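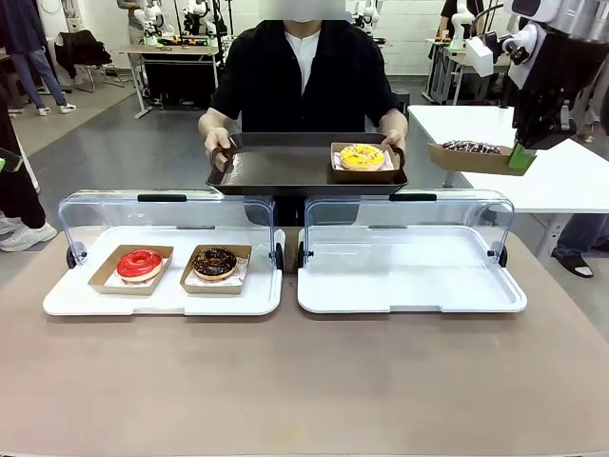

*Donuts and display trays, Saturday stall*

**Thread: Is a 30% commission ever worth it for a small bakery?**

**crumbcounter**
Vamside want 30 per cent of every order to list us on their app. The rep says we'll "make it back in volume". I've asked twice whose volume and got a brochure. Anyone here signed up and come out ahead?

**ayala_baker**
We did it from November. 423 orders, which sounds lovely until you take out the commission, the boxes and the refunds for icing stuck to the lid. I'd have made more selling 50 at the counter.

**Tkachuk_O**
Disagree. Our neighbourhood had no foot traffic at all and the app kept the ovens on. Put your app prices up and customers will wear it.
— Oleksandra Tkachuk

**crumbcounter**
Will they, though? Everyone says that and then I see the same muffin go unsold at the higher price. Did you check whether those were new customers or your regulars ordering from the couch?

**Tkachuk_O**
Mostly new, going by the names. I didn't do a proper study.

**flatwhite_sceptic**
"Going by the names" isn't much to hang 30 per cent on. 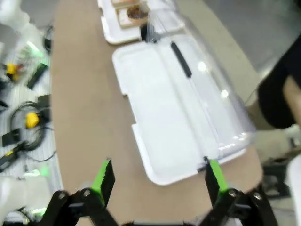
Packaging is the cost I'd look at before signing anything. Carton quoted me a nice price per box, then added freight, then a minimum order that would have filled my garage. I went back to plain white containers, same colour as the one near the middle there, and no customer has ever mentioned it. A printed logo goes in the recycling with the rest.

**ayala_baker**
Not sure I agree on the logo. People do ring us off the box.

**flatwhite_sceptic**
How many, and would they have found you anyway?

**ayala_baker**
Fair enough, I've never asked them.

**crumbcounter**
Zedisus are offering a flat 70 dollars a month instead. No commission, but you do your own deliveries. Any catches?

**Tkachuk_O**
Read the cancellation clause. Then read it again.

**crumbcounter**
Reading it tonight. Haven't signed with either.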